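Bench notebook, two-arm cell: tidying up after small jobs
August 19, 2023
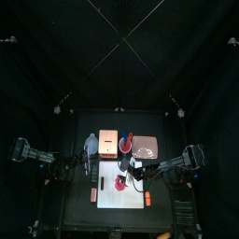
Picking up from the last entry. The question I was asked to answer by the end of August is a plain one: can the two-arm cell clear a worktop well enough that we could offer it to the people at Wieser, who want it for the end-of-shift tidy on their packing benches. Short answer for now is no, with parts of it close to yes.

Running total in the Grasura log is 2303 attempts since we moved to the new controller settings. Of those, 1591 ended with the item where it should be and no help from me. I have not split out the easy items from the awkward ones in that number, so it flatters us. The blocks and bottles carry the average.

Notes by type of item:

Hard blocks. Fine. The small orange one and the pink one go where they are sent nearly every time. The pink one is slower if it is right up against the edge of the board, as the fingers come down on the board first and the arm backs off. I could shift the approach a few millimetres outwards but then the bottle side gets worse. Left alone for now.

Bottle. Good when gripped at the body, poor at the shoulder. The planner likes the shoulder because it is the widest thing it sees from above. I have forced a lower grip in the Vevska config. Needs a proper fix, the forced height will be wrong for any other bottle.

Cup with the tools in it. Moving the cup is the easy part. Taking out one tool and leaving the other is hit and miss, the handles lean together and the second one tends to come along. A person does this without looking. We spent most of a morning on it and I would not show it to a customer.

Marker. Lies flat on the board, so it is a thin target. Left arm does better than right arm and I don't know why. Both were calibrated on the same sheet. Check the right finger pads for wear before blaming the software.

Cloth. Still the worst. 397 of the failures are cloth, and that is with the soft tray limits switched off. Picking it up is all right if it is bunched, since any pinch gets hold of something. Folding it is another matter. The arms find two points, pull, and what they have found is often two layers of the same corner. Wiping with it works better than I expected - the pressure is uneven but a crumb test came out acceptable on the middle of the board. Towards the back the wrist runs out of room.

Slot box. Tried posting flat things through the slot. The slot is narrow, and a couple of degrees of twist in the wrist is enough to miss it. When it misses it pushes, and when it pushes the box slides. Held the box with the other arm and it went in, but that ties up both arms for one small job. At home you would call that making heavy weather of it.

Anything stringy or with loose strands. Do not bother until the new depth settings are in. The arm closes on air or on one strand.

Speed. A full clear takes 15 minutes if nothing goes wrong. I do the same clear by hand in less than one. For Wieser this may not matter, their benches stand idle overnight, and slow is fine if it finishes. What they can't have is a run that stops halfway and waits for someone. At the moment most full runs stop at least once, usually on the cloth.

So on the wider question of chores: single hard items in known places, yes. Mixed clutter with the odd soft thing in it, not without a person nearby. I would say the same for a kitchen. Putting the cup back on a shelf is possible, wringing out a dishcloth is a long way off.

Other things noticed while working:

- The hanging cables on the right arm get in the way of the wrist when it reaches across the board. Tie them further back. Same on the left but less so.
- Black walls help. Runs with the door panel open during the day were clearly worse. Keep it shut and stop using the opening as a place to lean.
- The Lallero pads grip the bottle better than the old ones but mark it. Ask if there is a softer grade.
- Log file naming is a mess again. Please put the item first and then the arm.

Next:

Re-run the marker with pads swapped left to right. If the fault moves with the pads, order new ones.

Try the cloth with a first move that spreads it against the board before looking for corners. Costs time, but time is the thing we have.

Take the forced bottle height out of the Vevska config and put in the measured one. Whoever runs the cell before I have done this, leave the bottle as it is and don't add a taller one.

Write to Wieser and ask what is really on their benches at the end of a shift. If there are no rags in it, most of the above looks a good deal better.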